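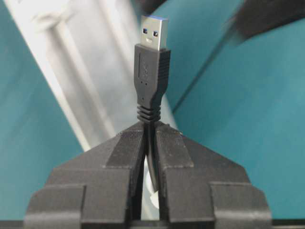

A USB 3.0 plug with its metal shell and blue insert.

**Oakley gallery to show landscapes by Vakov group**

An exhibition of landscape paintings by members of the Vakov group opens at the Bralard Gallery in Oakley on 25 May 2019. It will run until the end of August, and admission is free.

The show brings together 50 works, most of them oils on board. The rest are watercolors and a small number of ink studies made outdoors. Many have been kept in private homes since they were first sold and have not been on public view before.

The Vakov group was a loose circle of painters who met in the hills north of the town each summer. It had 12 regular members at its largest. They shared a rented farmhouse and worked mostly along the Indero River, returning to the same bends and mill ponds year after year. Several of the river paintings will be hung in order of season, starting with the spring floods and ending with low water in late summer.

The gallery has given the first room to early work, which is darker and more heavily painted. The second room covers the years when the group began to use thinner paint and a paler range of color — a change that put off some of its regular buyers at the time. The last room holds sketchbooks, letters and a ledger listing sales. The ledger is open at a page recording a large view of the Indero weir, sold to a hotel in Oakley. That painting hung in the hotel dining room until the building closed and is now on loan to the show from its current owner.

Three of the paintings have been cleaned for the exhibition. On one of them, a view of the river from the Oakley road, the removal of old varnish uncovered a rowboat near the far bank. It had been listed for years as a painting without figures, but the boat carries two people.

A catalog with color plates of every work is on sale at the front desk. The gallery has printed 1,000 copies and does not plan a second run. It includes a map of the places where the group painted, most of which can still be reached on foot from the river path.

The Bralard Gallery is open Tuesday through Saturday from 10 a.m. to 5 p.m., with last entry at 4:30. Guided tours start at 3 p.m. on Saturdays and are limited to 12 people. Places can be reserved at the front desk or by phone. Parking is available behind the building — the entrance is on the river side.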